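Chapter 5

Charging Points in Shared Rooms

What this chapter covers

By the end of this chapter the reader should be able to choose a suitable place for a shared charging point, lay out the leads so that they can be reached and replaced, connect and disconnect a telephone without strain on its socket, and keep the simple record described in Section 5.4. The chapter assumes that Chapter 4, on fixed sockets and extension leads, has already been read. Terms printed there in the margin are used here without further explanation.

5.1 The table and the wall

A charging point is, in its plainest form, a table, a supply of current and a lead. Most of the faults recorded in shared rooms concern the way these are placed in relation to one another. A lead that is too short pulls at the telephone. One that is too long hangs over the front of the table, where it is caught by sleeves, bags and the backs of chairs. A power strip left on the floor gathers dust and is kicked; the same strip on the table top can be seen and switched off without bending.

The table should stand against a wall wherever the room allows. The back edge is then closed, and small items do not roll off behind it. Wood is a satisfactory surface. It is kinder to a glass screen than stone or metal, and a telephone laid flat on it will not slide under the pull of an ordinary lead. Cloths and padded mats should be avoided under a telephone while it is charging, as they hold in warmth.

The power strip is best placed towards the back of the table and to one side. The side chosen should be the one nearer the wall socket, so that the strip's own lead need not pass across the working area. The middle of the table is kept for the telephones themselves.

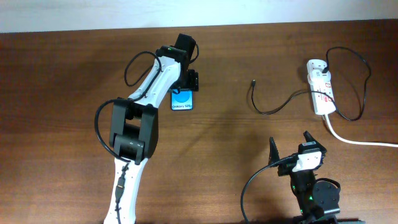 Figure 5.1 A telephone and a black charging cable on a wooden table, with a white power strip to the right.

Students who have worked in the reading room at Tolton will know the older arrangement, in which each seat had its own socket and nothing was shared. The survey carried out there in January looked at 346 separate uses of the charging tables. In 32 of these the lead had been left plugged into the strip with its free end over the edge of the table. In 9 the connector was bent or dirty enough to be withdrawn from use. The figures are modest, but every one of those connectors had to be replaced, and the cost fell on the room's small repairs budget.

5.2 Reading the connector

Before a lead is offered to a telephone, the connector should be looked at. The user should note its shape, whether it is clean, and whether the metal sleeve is still true. A connector which has been trodden on will often go in, but it will not sit square, and the socket inside the telephone is then slowly worn. Sockets are much more costly to repair than leads.

The socket on most present-day telephones is found in the middle of the bottom edge. The telephone should be turned so that this edge faces the lead. It is poor practice to bring the lead round the telephone in a tight curve, as the bend falls at the neck of the connector, the weakest part of any cable. A loose, open curve between the strip and the telephone is correct.

The connector is held by its moulded body, never by the cable. The telephone is steadied with the other hand, by its long sides, so that the fingers do not press upon the screen or the side keys. The connector is then brought level with the socket and pushed home in one straight movement. If it resists, it is withdrawn and looked at again. It must not be rocked from side to side.

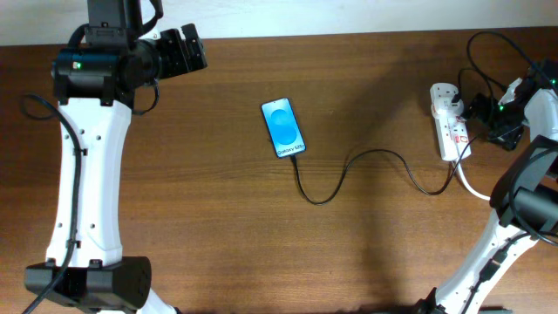 Removal follows the same order in reverse. The telephone is steadied, the body of the connector is gripped, and the two are drawn apart in a straight line. The lead is then laid back on the table with its free end pointing away from the front edge. Where a room uses the Holzer pattern of cable rest – a shallow block with a groove cut across it – the free end is placed in the groove.

5.3 The telephone while charging

A telephone should lie flat and face up. In this position the display can be read without lifting the device, and any message about the supply is seen at once. The display need not be kept lit; many telephones will show the state of charge for a few moments after the lead is connected and then go dark of their own accord. Users at Zurton are asked to wait for this sign before they leave the table, and the same rule is recommended to all shared rooms.

Telephones are not to be stacked. Nor should one be rested on the power strip, whose switches may be pressed by its weight.
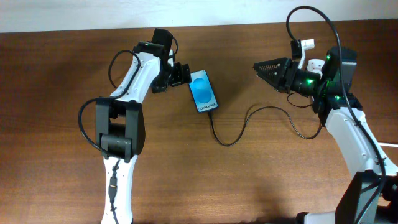

Where more than one telephone is to be charged, a clear hand's width is left between them, and each lead is laid so that it does not cross its neighbour. Crossed leads are the usual reason for the wrong telephone being disconnected. Coloured bands may be fixed near both ends of each lead, and the Flarkik scheme of banding, set out in the appendix, is suitable for rooms with up to 5 leads on a single strip.

5.4 Keeping the record

Each charging table should have a record sheet, kept in the room and not in the office. The sheet gives the date on which each lead was put into use, the date of each inspection and the reason for any withdrawal.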